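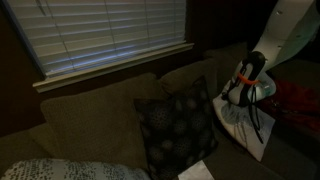
Sofá y ventana con persiana de lamas horizontales.

Pista de hielo Gindico
Lista de comprobación previa a partido, con observaciones
Fecha de inspección: 1 de julio de 2022
Categoría: hockey sobre hielo, sénior y sub-18
Revisión anterior: mayo

Claves: C = conforme. NC = no conforme. OBS = conforme con observación. NA = no aplica.

1. Superficie de hielo

1.1 Espesor medido en los 11 puntos del plano. C
1.2 Ausencia de grietas abiertas en las zonas de portería. OBS
Fisura superficial detrás de la portería norte, en sentido paralelo a la línea de gol. Se rellena con agua y nieve compactada y se vuelve a comprobar antes del calentamiento. No afecta al área del portero.
1.3 Líneas y puntos de saque visibles desde ambos banquillos. C
1.4 Junta entre hielo y zócalo sin escalón. NC
Acumulación de hielo en la esquina sureste. La cuchilla de la pulidora no llega a ese radio. Rebajar con fresadora de bordes. Mismo defecto anotado en mayo; la corrección de entonces no se ha mantenido.
1.5 Anclajes de portería: asiento limpio y profundidad suficiente. C

2. Vallas y protecciones

2.1 Paneles sin holgura al empuje manual. OBS
Panel 6 con ligero movimiento en el montante izquierdo. Tornillería reapretada durante la visita. Volver a comprobar al término del partido.
2.2 Metacrilato sin fisuras ni bordes vivos. C
2.3 Acolchado en los extremos del cristal, junto a los banquillos. NC
Falta la funda del extremo en el lado visitante. El acolchado está en su sitio, pero la espuma queda expuesta y ha perdido espesor en la mitad inferior. No se autoriza el juego hasta su sustitución. Repuesto solicitado a Magnusson.
2.4 Red de protección de fondos: tensión y fijación superior. C
2.5 Puertas de banquillo: apertura hacia dentro, pestillo sin resalte. C
2.6 Puerta de la pulidora: cierre doble y pasador de seguridad. OBS
El pasador entra con esfuerzo. Lubricar. Si persiste, revisar la alineación de la hoja inferior.

3. Porterías

3.1 Marco sin deformación ni soldaduras abiertas. C
3.2 Malla íntegra y atada en todo el perímetro. C
3.3 Acolchado de la base interior. C
3.4 Desplazamiento del marco ante impacto lateral. C
Ensayo efectuado en ambas porterías con clavijas flexibles Ornton. Se liberan sin rotura. Hay un juego de reserva en la mesa de anotación.

4. Banquillos y banco de penalización

4.1 Suelo de caucho continuo, sin bordes levantados. OBS
Loseta despegada en el acceso al banco de penalización local. Fijada de forma provisional con cinta. Requiere adhesivo.
4.2 Separación física entre los dos bancos de penalización. C
4.3 Ausencia de objetos sueltos (botellas, discos, herramientas). C

5. Asistencia sanitaria

5.1 Camilla rígida accesible desde el hielo. C
5.2 Desfibrilador con indicador de estado correcto y electrodos en fecha. C
5.3 Botiquín completo según inventario. NC
Faltan vendas de compresión y un collarín de talla pequeña. Reponer antes de la apertura de puertas.
5.4 Recorrido de evacuación hasta la ambulancia despejado. C
Anchura libre suficiente para la camilla en todo el trayecto. Mantener cerrada con llave la verja del aparcamiento auxiliar solo fuera del horario de partido.

6. Sala de máquinas y calidad del aire

6.1 Detector de amoníaco operativo y con calibración vigente. C
6.2 Detector de monóxido de carbono a pie de pista. C
6.3 Ventilación forzada durante el pulido. OBS
El extractor oeste arranca con retardo. Programar el encendido 60 segundos antes de la salida de la pulidora, hasta que se revise el relé.
6.4 Pulidora Greditz: fugas, neumáticos con clavos, parada de emergencia. C

7. Público

7.1 Aforo de grada para esta competición: 300 localidades. C
7.2 Salidas señalizadas y con alumbrado de emergencia. C
7.3 Barandillas de la grada alta. C
7.4 Cartel de advertencia sobre discos fuera de pista. OBS
El cartel del acceso principal está descolorido y se lee mal a distancia. Sustituir.

Resultado

Apto condicionado. Los puntos 1.4, 2.3 y 5.3 deben quedar cerrados y firmados antes del calentamiento. Si el punto 2.3 sigue abierto a la hora fijada para la salida de los equipos, el encuentro se aplaza y se comunica a la mesa arbitral. Las observaciones restantes se corrigen en el plazo ordinario de mantenimiento.

Firma del responsable de pista:
Firma del delegado de campo:
Hora de cierre de puntos NC: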